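Home | Bedding | Mattress Toppers | Care Notes | Contact

Print this page | E-mail to a friend

The Werell Wool Topper

I've been selling wool toppers from the shop here in Jallstead for long enough now that I can usually tell within a minute whether somebody is going to love one or send it back. So this page is long, and a bit rambly, and I'd rather you read it all the way through before you order (or at least the part on depth, which is where most people go wrong!).

The Werell is our middle topper. It sits between the Dramani, which is thinner and really meant for guest beds and campers, and the big thick one we only make up in the fall. It's washed wool all the way through, with a cotton cover that's tufted by hand so the filling can't wander off to the foot of the bed. Elastic straps on all four corners. No zippers, no foam, no glue.

How deep is it?

It's 2 inches when it arrives. It'll puff up a little over the first day if you leave it lying flat with a window open, and then it settles down again over the first month or so as you sleep on it. That settling is normal and I get more e-mails over it than anything else. You'll end up with a shallow dip where you lie, and if you turn the topper every couple of weeks at first, the dip evens out. My neighbor Siwan Ellis never turned hers once and she's perfectly happy with it, she says it feels like a nest, but she sleeps alone and dead center. If there are two of you, turn it.

Will it fix a bad mattress? No. I have to say this to somebody every week. If your mattress has a hollow in it, the topper will follow the hollow, and you'll have a very nice soft hollow. What it does do is take the hardness off a mattress that's too firm, and it keeps you from sticking to the bed in June, when a foam topper would have you up at three in the morning looking for the fan.

Sizes

Twin, full, queen, king. We also cut odd sizes for old bed frames and bunks, and those take longer. Measure the mattress and not the frame, please, and measure it bare, with the sheets and pads off. Quilted mattresses have a soft edge that squashes under the tape, so lay the tape across the top and don't pull it tight. If you come out between two sizes, go with the smaller. A topper that's an inch short all the way around looks fine under a fitted sheet, and one that's too big rides up the headboard and drives you crazy.

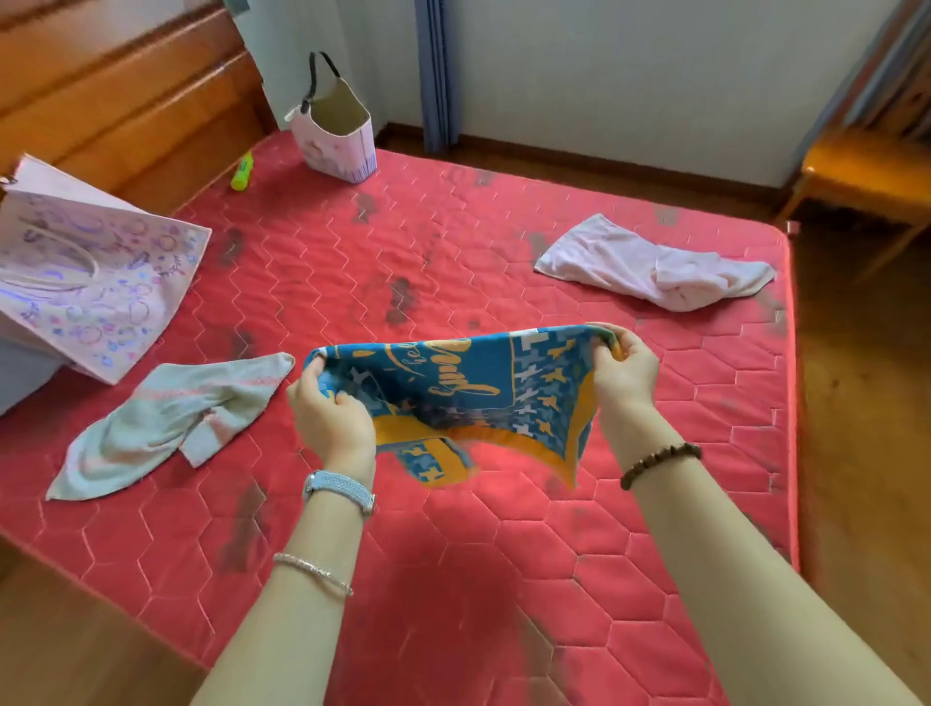 The straps fit mattresses up to 14 inches deep as standard, and we can sew longer ones on for no charge if you put a note in the order box. Don't put the straps on first thing, by the way. Lay the topper down, smooth it out from the middle with flat hands, and let it sit a while before you hook the corners under. If you stretch it into place straight from the bag, you'll get a ridge down one side that takes days to go away. I learned that on my own bed.

What it smells like

Sheep, a little! It fades. Most people say it's gone in a week, and Kwabena Adjei, who packs our orders, claims he can't smell it at all anymore, although he works with the stuff all day so I wouldn't go by him. If you have a sensitive nose, air it over the back of a couple of chairs before it goes on the bed. Don't spray it with anything. Lavender water on wool smells like a wet lamb in a gift shop.

Washing and airing

You don't wash it. I know, I know. But wool looks after itself pretty well if you give it air, and a topper that goes through the machine comes out as a very expensive piece of felt. Hang it outside on a dry day, out of strong sun, and give it a good shake. For spills, blot with a clean cloth and cool water, then let that spot dry all the way before you make the bed again. A drop of wool soap is fine. Bleach is not, and neither is anything that says "oxy" on the front.

A cotton pad or a plain flat sheet between you and the topper will save you most of the trouble. I use an old flannel sheet. If you've got kids or a dog on the bed, get a proper washable protector and put it over the top.

For storage, roll it loosely and keep it in the cotton bag it came in. Please don't vacuum-pack it. Clementina Azevedo from our sewing room has rescued a few that came back flat as a cracker, and they never get all of their spring back.

Lots of you ask about moths, so: cedar blocks are okay, regular airing is better, and a topper that's slept on every night hardly ever has a problem. It's the ones folded up in the spare room closet you should check on.

Who I'd send somewhere else

If you like a really firm bed, skip it. If you have trouble lifting, bear in mind that the king is heavy and floppy and a pain to turn by yourself. And if you want that sinking-in feeling you get from memory foam, wool won't do that, it pushes back more. Come in and lie on the one in the shop window end if you're nearby. Shoes off, take your time, we've had people fall asleep.

Ordering and returns

Toppers are made to order and go out in 10 working days. Odd sizes take longer and I'll e-mail you a date. You get 40 nights to try it, counted from the day it's delivered, and if it isn't for you then send it back clean in the bag and we'll refund you. Custom cuts can't come back unless we've messed up the measurements, in which case we'll make you another.

Spare straps, cotton bags and the wool soap are on the Care Notes page. For the Ukovness pillow, which a lot of people buy along with this, we're out of the firm filling at the moment and should have it back in June. If you want me to put your name down, e-mail the shop and mark it for Joaquín, with your pillow size.

Back to Mattress Toppers

Print this page | E-mail to a friend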